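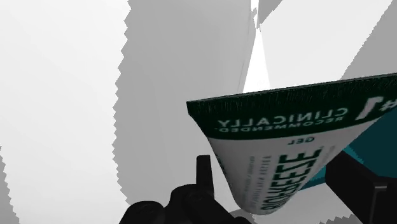
4.2 Grasp evaluation of the Omier simulation kit

Figure 3. Wrist view rendered in the Omier simulator: a toothpaste tube held between the two fingers of the gripper.

The Omier kit was supplied to the authors under an evaluation licence and comprises a gripper model, a library of scanned household goods and a scripting layer. This section reports on its handling of packaged items with printed labels, of which the tube in Figure 3 is representative. The label text "#1 CLINICALLY RECOMMENDED." remains legible in the rendered view, although it is inverted with respect to normal reading. Smaller print on the tube cannot be resolved.

Home | Issues | Authors | Submissions | Contact

Each item was assigned 400 grasp attempts under 2 lighting presets. Shadow boundaries in the rendered views are coarse and visibly stepped, as may be seen on the grey and white surfaces behind the tube. The vendor's documentation attributes this behaviour to the default shadow map - a setting that the evaluation licence does not permit users to change. Trujillo and Kowalchuk reported a similar limitation in their earlier review of the Troltia package.

Of the attempts logged for the full item library, 3192 were begun and 3142 ran to completion. The remainder were halted by the scripting layer and are excluded from the analysis in Section 5. Labelling of the completed attempts was carried out by R. Chisholm and checked independently by P. Pretorius, with disagreements referred to the first author.

Last updated: September 2018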